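4.3 Edging and Clearing Along Sidewalks

This section applies to all public sidewalks maintained under the Tronthorpe Grounds Manual. It covers the strip of turf on each side of the concrete, the joints between slabs, and the clearance required under street trees. For mowing heights, see Section 4.1. For curb and gutter work, see Section 6.

Revised 5 July 2019. Approved by Saturnino Urquijo, Superintendent of Grounds.

Before starting

1. Walk the full length of the block and pick up litter, fallen branches and stones on both sides of the sidewalk. Check the lawn side as well as the tree lawn.
2. Mark sprinkler heads, valve covers and utility boxes with flags.
3. Place a warning sign at each end of the work area.
4. Fit the edger with a straight blade and set the cutting depth to 2 inches.

CAUTION: Wear eye protection and closed shoes. Stop the blade whenever a pedestrian comes within 25 feet, and do not restart until the person has passed.

Edging

5. Begin at the end of the block nearest the cross street. Keep the guide wheel on the concrete and the blade against the side of the slab.
6. Move forward at a slow walk. Do not force the edger through roots. Lift it over them and finish the cut with a hand spade.
7. Turn at the far end and edge the opposite side in the same manner.
8. Remove loosened turf with a flat shovel. Soil may be returned to low spots in the lawn. Grass and roots go in the green waste cart.
9. Scrape weeds out of the transverse joints by hand. Do not run the blade in a joint.
10. Sweep the sidewalk. Clippings must not be swept or blown into the road.

Note: A narrow band of bare dirt next to the concrete is acceptable after edging. Reseed only where the band is wider than a hand's width. Reseeding is done in October.

Note: Dry, yellowish patches in mowed turf are to be entered on Form 112. Do not water or feed them without instructions from the Komness yard.

Overhead clearance

11. Look along the sidewalk from each end and note any branch that hangs over the walking surface. Report low branches to the tree crew. Edging crews do not prune.
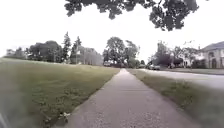

Figure 4-3. Sidewalk with edged borders, open lawn at left and tree lawn at right.

Finishing

12. Collect flags and signs.
13. Record the block as complete on the route sheet, with any cracked or raised slabs listed by nearest house number.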